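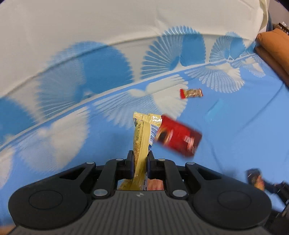 How I pack snacks for a long day on the train

I do a long train trip every November to see family, and for years I spent a small fortune at the buffet trolley on crisps and a sad sandwich. These days I pack the lot myself, and it has become one of my favourite bits of going away (I know, I know). A few people have asked how I do it, so I've written the whole thing down, including the parts I got wrong.

Start with the timetable

Before you buy anything, look at your journey and work out when you'll be sitting down and when you'll be standing on a platform with your hands full. Mine is two trains with a change at Morine, and the change is the awkward bit. I don't want anything that needs a fork at Morine. I want something I can eat with one hand while watching the departures board.

So I write out the day on the back of an envelope. Leave the house, first train, change, second train, arrive. Next to each one I put what I'll probably fancy. It takes no time and it stops me packing six sweet things and nothing savoury, as I did the first year. I felt dreadful by lunchtime!

Picking what goes in

My rule is that everything has to survive being sat on. That gets rid of most soft fruit, anything iced, and those lovely flaky pastries that end up all down your front. What's left is still plenty:

Nuts, salted or plain
Oatcakes or crackers in a hard tub
Single-serve packets of biscuits or cereal bars
Dried apricots or mango
Hard cheese, cut into fingers
Carrot sticks and cucumber (cut the cucumber thick or it goes floppy)
One proper sandwich or wrap
Something a bit special for the last hour

I'm a big fan of single packets for travelling. They cost more than one large bag, so I only use them for this, but you open one, you eat it, it's gone. With a big bag I just keep going until I hit the bottom. If you'd prefer less wrapping, portion things out at home into small cloth bags or waxed paper, folded over twice and held with an elastic band.

For the special thing I usually get a bar from the Adugna shop near me, the dark one with orange peel. It snaps cleanly and doesn't melt unless you leave it against the heater. Ask me how I know.

The night before

Do the boring prep in the evening. I cut the veg, dry it well on a tea towel and put it in a tub with a folded piece of kitchen paper at the bottom. The cheese gets wrapped and goes in the fridge next to it. Sandwich fillings get mixed but the bread stays in its bag until morning, as I can't bear soggy bread.

If you have a small ice pack, put it in the freezer now. I've forgotten this so many times that I stick a note on the kettle.

Fill your water bottle too. Mine is a 1000 ml one from Staltano, bought in a sale, and it's heavy when full but it lasts me the whole way. If you're walking far to the station you might want a smaller one and a top-up along the route.

Packing the bag

I use a small zip-up bag that fits inside my rucksack. You could use a shoe bag or an old pencil case if that's what you've got. Pack it in this order:

1. Ice pack flat at the bottom, cheese and veg on top of it.
2. Hard tubs next, lids up.
3. Sandwich in its own box, laid flat.
4. Packets and bars stood on end down the sides, where you can get at them without unpacking the rest.

Standing the long thin packets upright was a real improvement for me. When they were lying flat they slid under everything and I'd find one weeks later, in pieces. Now I can pull one out without looking, and I can see what I've got left.

Keep one snack out of the bag altogether, in a coat pocket. That's your platform snack. It's also your delay snack, and I've been very glad of it - once we sat outside Ustano for 118 minutes with the trolley shut.

Bits that aren't food

Two napkins, a damp flannel in a sandwich bag, and an empty bag for rubbish. A teaspoon if you're taking yoghurt (I don't any more, after an incident with a lid). I also take a clean tea towel, which goes over my lap like a tablecloth and catches the crumbs. My family think this is very funny.

Being nice to the carriage

Leave the egg sandwiches and the tuna at home. Crunchy things are fine in the ordinary carriages, but if you've booked the quiet coach maybe go for the dried fruit instead. I open noisy packets while the train is pulling away and making its own racket. And check with the person next to you before you get the nuts out, as some people have very bad allergies.

How much to take

I used to pack far too much. For a full day I now take one main meal, 4 small snacks and the special thing, plus whatever's in my pocket. If I'm travelling with someone else I double the main meal and the snacks but still only bring one chocolate bar, and we share it. Mostly.

Anything left over goes straight into a bowl on the kitchen counter when I get there. The tubs get rinsed the same evening and left open to dry, ready for the trip home.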